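Ticket: Right arm picks wrong grasp point on garment, fold sequence aborts
Product: Vemus planner, Pitovow perception node
Site: Mullanum
Opened: 28 Oct 2021
Status: Monitoring

Problem
The planner asks for both near corners of the shirt. The left target is fine. The right target jumps between frames, and the state machine gives up with GRASP_UNSTABLE. It started after the June merge of the corner detector.

Step 1. Check the head view
Replayed the head camera log through the detector offline. With the left gripper at the near left edge and the right one pinching the near right hem, both near corners should be easy. The detector still scored the folded corner on the far edge higher than the hem.

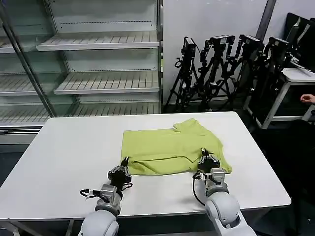

Step 2. Check the wrist view
The refine stage takes a crop from the wrist camera and looks for the highest ridge of cloth between the fingers. With the gripper open, the bunched part of the shirt sits in that gap and the printed graphic runs across the cloth nearby. The edge filter was returning print outlines as fabric edges. Raised the gradient threshold from 60 to 100 and masked out the finger region. False edges dropped in replay.

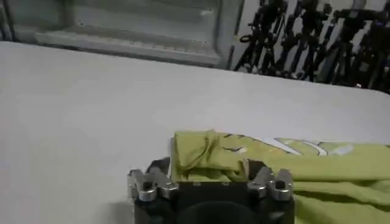 Step 3. Check timing
Head and wrist messages were being paired with up to 70 ms between them. That is too much while an arm is moving. Switched to the Mäkelä sync filter and set the limit to 9 ms. Unmatched messages are now dropped and counted in the node log.

Step 4. Check target assignment
The planner gave the highest scoring corner to whichever arm could reach it. A raised corner at the back right therefore went to the right arm, even when the fold plan wanted the near hem.
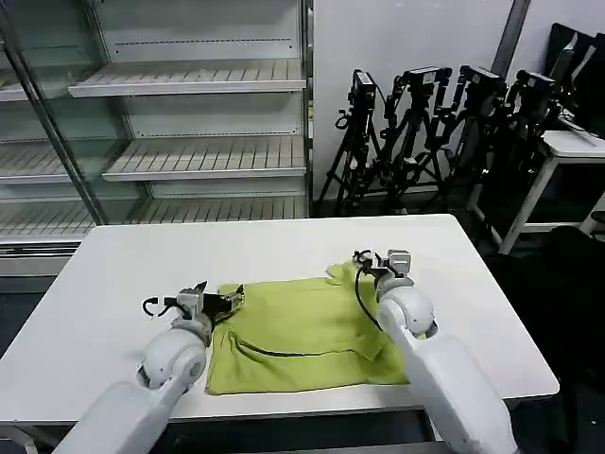 Added a cost for targets on the far side of the cloth centroid, on by default for the first fold only. Later folds need the far corners, so please don't set it globally – it will break the second fold.

Open items
Detector weights are unchanged. The score for folded corners is still too high and needs retraining. Leave debug logging on until then, and attach the node log if GRASP_UNSTABLE comes back.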